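Tessier Opens Registration for "The Long Pause," an Evening Course for Couples Who Argue About Nothing in Particular

Six-session program in Wastimham starts in February and includes homework, most of it involving the dishes

WASTIMHAM. Tessier, the relationship education practice on the second floor above the shoe repair place, today opened registration for The Long Pause, a six-session evening course for couples who love each other, plan to stay together, and have been having the same argument since they moved in.

The course meets every Tuesday at 7 p.m. starting in February. It is meant for couples who would never describe themselves as being in trouble. They have no affairs to confess and no lawyers on hold. They have a disagreement about how to load things, where to park, what time counts as late and whose turn it was to call the dentist, and they have had it so many times that either of them could perform both parts.

"People come in and apologize for wasting our time," said Dörte Kleinschmidt, founder of Tessier and lead instructor of the course. "They say other couples have real problems. Then I ask who bought the last birthday present for his mother, and we are there until nine."

Kleinschmidt has taught communication classes for couples in Wastimham and nearby Brarkow for years, first in a library meeting room and later in rooms with better chairs. The Long Pause grew out of the part of those classes that participants kept asking her to repeat, a ten-minute exercise in which one partner makes a complaint and the other is required to say nothing for as long as it takes to boil an egg. Couples reported that this was the longest either of them had been listened to in some time. A few reported that it was also the worst ten minutes of their marriage, and signed up for more.

What the course covers

The first session is about the opening line. Tessier's instructors hold that most household arguments are decided in the first sentence, usually one that begins with "You always" or "I guess I'll just." Couples bring in their own openers, written on index cards, and trade them with strangers across the table. Hearing your favorite opener read aloud by a retired bus driver is said to be instructive.

The second and third sessions deal with timing. Participants keep a log for two weeks of when their arguments start, and compare it with when they last ate, slept or spoke to a relative. Instructors do not interpret the logs. They hand them back and wait.

The fourth session is titled "Fine." It is entirely about the word "fine."

The fifth session covers repair, meaning what happens in the hour after an argument when both people are in different rooms pretending to look for something. Couples practice coming back early, coming back badly and coming back with a sandwich. The course takes the position that a clumsy apology made at 8 p.m. beats a beautiful one made on Thursday of the following week, and participants who have been drafting theirs in the shower are asked to hand in what they have.

The last session takes place in the training kitchen at the Estirura building, where couples cook a meal together under mild time pressure with one good knife between them. There is no grading. There are instructors standing nearby with clipboards, which has much the same effect.

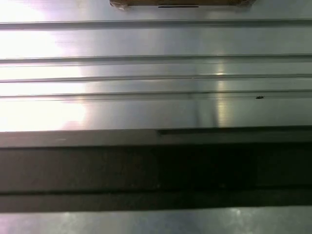

Some previous participants have questioned whether dinner is really the place to test what they have learned. Cornel Dobre, who teaches the fourth and sixth sessions, is not moved by this.

"If you can only be kind to each other in a circle of chairs with a box of tissues in the middle, you have learned to be kind to each other in a circle of chairs," Dobre said. "At home there is an onion, it's six-thirty, and one of you has started cutting it the wrong way. I want to see that."

Dobre came to the work after a long stretch as a dispatcher for a moving company, where he listened to couples decide over the phone whether to keep the couch. He says the job taught him that the couch was never the subject, and also that it was sometimes the couch.

Why pausing

The course takes its name from its central technique. When a conversation starts to heat up, either partner may call a pause by putting one hand flat on the nearest surface. Both then stop talking for two minutes. They may stay in the room or leave it. They may not use the time to look up evidence on their phones.

After the pause, the partner who did not call it speaks first and has to start with whatever part of the complaint they agree with, however small. Instructors accept very small parts. "You're right that there is a garage" was accepted in a trial session and led, over the next half hour, to a useful conversation about the garage.

Chun-yin Man, who coordinated the trial sessions, collected written comments from each couple at the end of the evening. One wife wrote that the pause had given her time to realize she was angry at her sister. One husband wrote that he had used his to think of three more points, and had then been made to throw them out. Another couple turned in a single shared form on which they had evidently disagreed about every answer, and marked themselves as very satisfied.

"We tried longer and shorter versions," said Man. "Thirty seconds was just a person inhaling. Ten minutes and somebody had gone out for gas. Two was where they came back to the table and looked a little embarrassed, and embarrassed people are very good to work with."

Tessier makes no promise that The Long Pause will end arguments, and would prefer that participants not tell their friends it did. Couples who finish the course still argue. In the follow-up calls Man made after the trial, most said the arguments were shorter and that they could now remember what they had been about. Several said they had begun laughing at the hand on the table, and one couple has a spot on the counter they refer to as the brake.

Who should come

The course is open to couples of any age and any arrangement, married or otherwise, who have lived under one roof long enough to have opinions about it. Both partners need to attend. Tessier gets regular calls from people hoping to enroll a spouse alone, like a dog, and has had to put a line about this on the form.

The course is not intended for couples dealing with violence, threats or fear at home. Anyone in that position who contacts Tessier will be put in touch, privately, with people trained to help, and will not be asked to sit through a class about the word "fine."

Couples already seeing a counselor are welcome and should mention it when they register. Counselors are also welcome, with their partners, and will be treated like everyone else. "They are the hardest students," Kleinschmidt said. "They pause beautifully and then they diagnose."

A related evening for single people, "Practice Arguments," is being developed by Shu-fen Kong, who joined Tessier last fall to work with people returning to dating after a long relationship. Kong's participants will be paired off and asked to disagree about travel plans with somebody they have just met. She describes it as a low-stakes way of finding out what you do when you don't get the window seat. Dates have not been set. Tessier would like it known that the evening is not a mixer, although Kong concedes that she cannot stop people from leaving at the same time.

Registration and cost

The fee for The Long Pause is $800 per couple for all six sessions, including course materials, index cards and dinner on the last night, such as it turns out. Payment can be split into two installments. It can also be split between the two partners, a process Tessier suggests completing before arriving at the front desk.

A limited number of reduced-fee places are available for up to $100 per couple. The form asks for one line on why you are applying and does not ask for proof. Places are offered in the order that requests come in, and there is a waiting list for those who miss out.

Evening child care can be arranged in the room next door if requested at sign-up. It is run by Tsutomu Shimada, a former elementary school teacher, who has adapted the pause for children under eight. He reports that they pick it up in an afternoon and will use it on their parents in the car.

Couples can register by phone or in person at the Tessier office during regular weekday hours. Those who have not yet told their partner they are registering are asked to do so before the confirmation letter arrives. It comes in a plain envelope, but it is addressed to both of you.

About Tessier

Tessier offers classes, workshops and one-day intensives on everyday communication for couples, families and people who share a kitchen. Its programs are taught in small groups in Wastimham and Brarkow. The practice also publishes a short monthly letter, "Who Moved It," sent by regular mail to 1257 households, several of which receive two copies at the request of the people living there.

Media contact

Chun-yin Man, program coordinator, Tessier, Wastimham. Interviews with the instructors can be arranged for any weekday except Tuesday. Reporters who would like to sit in on a session are welcome to the first one, provided they bring somebody they live with.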